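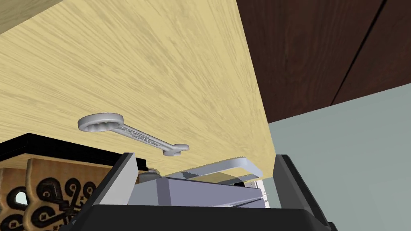
3.2 Collection of demonstrations in simulation

All demonstrations used in this work were gathered in Gronomen, our indoor simulation environment, between the freeze of the asset library and the release of the first training split on 05/02/2021. The robot model is a two-armed mobile platform with a gripper on each arm. An operator drives both arms and the base through the Uleo teleoperation interface, which maps the pose of two hand controllers to target poses for the grippers and passes the thumbsticks through to the base. The resulting dataset is referred to as Wogan.

Observations are recorded from a body camera, which looks out between the two arms, and from a camera on each wrist. We record all views at every control step, including steps at which one arm is idle. Earlier work in our group dropped the idle wrist view to save storage, and the learned policies then behaved poorly whenever the arms swapped roles within an episode. The views are stored with joint positions, gripper opening, base velocity and the commanded targets. Simulator state (object poses, contact pairs) is stored in a separate file and is not available to the policy at any point.

12 shares

3.2.1 Rooms and objects

Each episode takes place in a furnished room drawn from a pool of 107 layouts. A layout fixes the walls, floor and large furniture. Small items are placed on top of the furniture by a sampler that draws a support surface, then an object, then a resting pose, and rejects any placement that has not settled within the allotted physics steps. Objects include hand tools, stationery, containers and ornaments. No effort was made to match objects to rooms. A wrench may appear on a polished timber surface and a pen may appear in a kitchen, and we consider this useful, as a policy that infers the target from the type of room will fail when the pairing is changed.

Surface materials are assigned separately from geometry. Wood grain, wall colour and light position are resampled for every episode, while the layout is kept for a block of episodes so that the operator does not have to relearn the room each time. Operators told us during the pilot that changing the layout at every reset was tiring, and the pilot data showed longer pauses at the start of each episode under that condition.

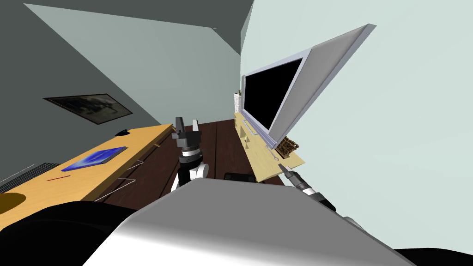 Figure 3. Body camera view of a simulated room, with both grippers raised between the desk and the shelf under the television.

3.2.2 Camera pose and tilt

The body camera is not held level. At the start of each episode a roll angle is drawn and added to the nominal mounting pose, so that the horizon is often well off horizontal, as in Figure 3. A second, smaller perturbation is applied to the pitch. The same procedure is used for the wrist cameras, where its effect is harder to notice because the wrist turns through large angles during ordinary motion.

The purpose is to discourage the policy from relying on image position alone. In a level view, the floor is nearly always low in the image and the desk tops fall within a narrow band. A network trained on such views can do well on held-out simulated episodes by learning that band. It then fails on a camera bracket that has been knocked a few degrees out of place. We set the tilt range by increasing it until operators reported difficulty in judging reach, and then stepping back to the previous setting. Operators see the tilted view, the same one that is recorded. Giving them a corrected view was considered and rejected, as the demonstrated corrections would then depend on information absent from the observations.

3.2.3 Episode protocol

An episode begins with the base at a random free position in the room and both arms in a ready pose. A text instruction is shown to the operator, naming the object and, for placement tasks, the destination. The operator then drives the base to a workable position, selects an arm, and completes the task. Recording stops when the operator presses the end key or when the time limit is reached. Episodes ended by the time limit are kept and labelled as incomplete.

Each session consisted of 15 episodes followed by a break. Sessions were not extended to make up for discarded episodes. In total 2542 episodes were retained after the filtering described in Section 3.3, which applies only to recording faults such as dropped video frames, missing joint data or a gripper passing through a support surface. We did not filter on quality of motion. Hesitant approaches, missed grasps and second attempts remain in the data, and the operator was asked to recover from a failed grasp in the same episode instead of resetting.

3.2.4 Close-range views

A wrist camera near furniture or a wall loses most of its context. A single surface may fill the greater part of the image, leaving the fingers as the only feature with a known scale. 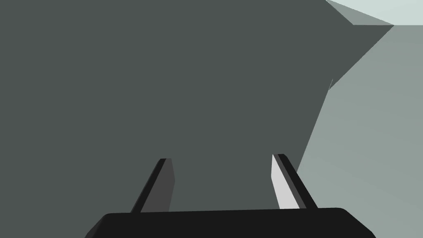 Such observations are common in the data and we chose to keep them. In a preliminary run, they were removed with a simple test on image gradient, and the Musavetti policy trained on the remaining observations tended to freeze when its wrist view became uniform. Keeping them gives the network examples of what an operator does under these conditions, which is usually to rely on the body view and back the arm away slowly until an edge comes into sight.

Two points should be noted. First, rendered surfaces with no texture are plainer than anything the physical cameras will see, and the share of low-detail views in Wogan should not be taken as an estimate of the share on the real robot. Second, depth is undefined for a small number of pixels where a surface lies inside the near plane of the wrist camera. These pixels are masked in training and are not filled.

3 comments

3.2.5 Annotation

After collection, each episode was divided into phases (approach, pre-grasp, grasp, transport, release, retreat) by a script that reads contact pairs and gripper opening from the simulator state. The script is reliable for grasp and release. It is less so for the boundary between approach and pre-grasp, where it depends on a distance threshold that suits small objects better than long ones. For a wrench lying flat, the distance from gripper to object centre remains above the threshold even when the fingers are already over one end of the tool. We therefore replaced distance to centre with distance to the nearest point on the mesh.

To check the labels, 87 episodes were drawn at random and divided by hand, by an annotator who had not worked on the script. Disagreements at the approach boundary were reviewed and the threshold was adjusted once. It was then fixed for the full dataset. The hand labels are released with the data in a separate folder and were not used for training.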